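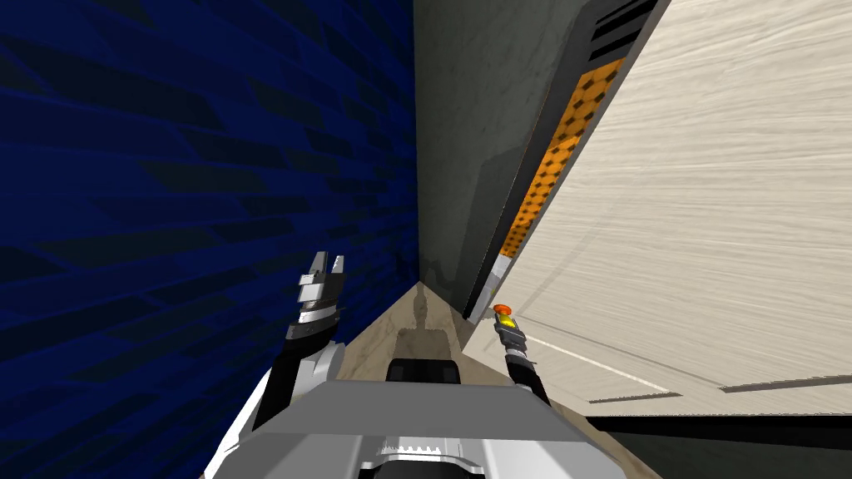 Household chores in simulation: doors before dishes

Nurnix has released the first part of Kastus, its set of simulated household tasks for two-armed robots. The opening group covers doors. Laundry, shelf stocking and bin emptying follow once the door results have been checked.

Doors come first for a practical reason. A machine that cannot get from one room to the next cannot carry anything between them. The robot must place its gripper at the handle, release the latch, then move its base as the door swings. Most of the difficulty lies in the last part, where arm and base have to move together in a narrow space.

Each controller gets 480 trials over 15 corridor layouts. Wall patterns, floor finish and door style change from layout to layout. In the Nurnix trials the best controller finished 11 layouts without a collision. The other layouts all had the handle close to a side wall.

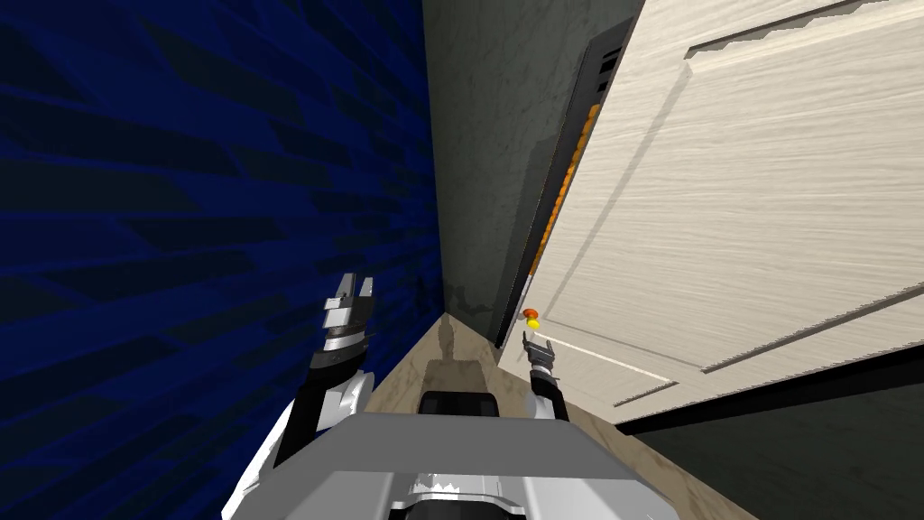 Kastus door task, simulated: right gripper reaching towards the handle, left arm raised.

Harish Hegde, who leads testing at Nurnix, puts unattended chores in a real home at least five years off. Friction and latch stiffness are simplified in the current release, and he advises against reading the scores as a forecast for hardware. Shop-floor tasks, prepared with Pelupessy, are planned for the second part.

Comments on the task rules are open until the end of November.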